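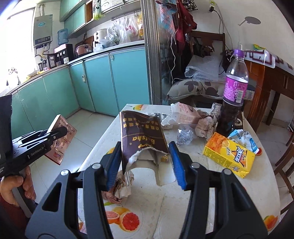
About this collection

Hi! I'm Merle, and this is the README for Skendlow, my slowly growing collection of notes on table litter. By table litter I mean the stuff that piles up on a table by the end of the day: torn cartons, balled-up paper, bits of plastic film, the bottle with a bit left in the bottom. I've been sorting the stuff for years (my mother had me flattening boxes before I could read what was printed on them) and in March I finally started writing it down properly.

There are 264 entries so far. I'd love to get to 1,000 but let's see how the summer goes.

What counts as an entry

One item, one entry. A carton that has been ripped in half is still one item if both halves are on the table. Scraps get their own entry only if you can read something on them or tell what they came off of. I went back and forth on this for weeks, and Anahera Sheehan talked me into the current rule, so send complaints to her!

The table in the picture has a good mix. It's the white one with the fruit-patterned top, all oranges and cut grapefruit, and it's murder on my labeling because I keep wanting to count the printed fruit. Please don't label the fruit. The fruit is the table.

Categories

carton: stiff card, whole or torn, flattened or still open. The dark brown one with the gold "Baisha" lettering goes in here, ragged edge and all. So does the flattened reddish-pink one.

paper: anything crumpled that is mostly paper. The brown and cream packaging has a strip of clear plastic standing out of it, and I put that under paper with a note saying "mixed."

film: clear plastic, crumpled or not.

wrapper: shiny or printed, too soft to be a carton. The silvery grey one is a wrapper.

bottle: with cap or without, write down which. If there's liquid in it, say so and give the color you see, even if that's just "dark." Don't guess at the drink.

unsure: use it! I have 50 of these and I'm not ashamed.

Text on packaging

Copy what you can read, in whatever language it's in. If the item is upside down, write the text the right way up and put "inverted" in the notes field. If you can't read the language, put the name of the language and move on. I can't read Chinese myself, so a lot of my older entries just say "Chinese, gold" or "Chinese, 2 rows" and I'd be very happy if somebody filled those in.

Known problems

The wrapper and film categories overlap, and I was sloppy about it in the early entries. Colors are by eye, so my pale pink may be your beige. I'm fixing the oldest entries first, a few at a time, usually after supper. If you spot a bad one, send me the entry number and what you'd call it instead.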